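Plukus (heated seating)

Plukus is a line of heated and cooled seat pads made in Nemham by Obeidat, a climate comfort firm. Sold mainly to bus fleets and makers of delivery vans. Home version added later, same core, softer cover.

Design
Each pad holds a thin heating mat and a small fan. Draws 12 volts, so it runs off a vehicle battery without a converter. Warm-up takes 30 seconds on the high setting. Cooling is slower and louder, a common complaint in early reviews. The cover unzips for washing; the mat does not come out on older pads.

History
Work began in a rented unit at Gerivwood, with a staff of 51. First fleet order was for 900 pads, shipped in April. Some had a loose plug and were recalled, the plug was then moved to the rear edge. Production went to Nemham after the lease at Gerivwood ended. The Gerivwood unit is still used for storage and repiars.

Variants
Plukus Seat, the standard pad. Plukus Back, a lumbar panel, sold seperately. A footrest was shown to buyers but dropped. Controls are the same on all of them, one dial and one switch.

Reception
Drivers liked the heat, less so the fan noise. Fleet buyers mostly raised price and the short cord.
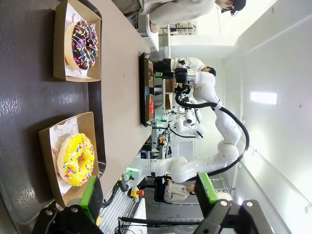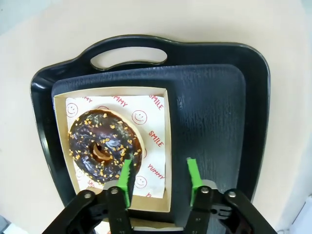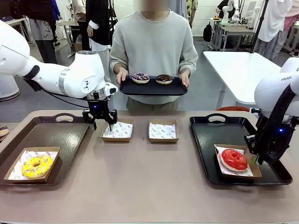 Donuts and serving trays on a light-colored tabletop.

Last edited 13 Nov 2023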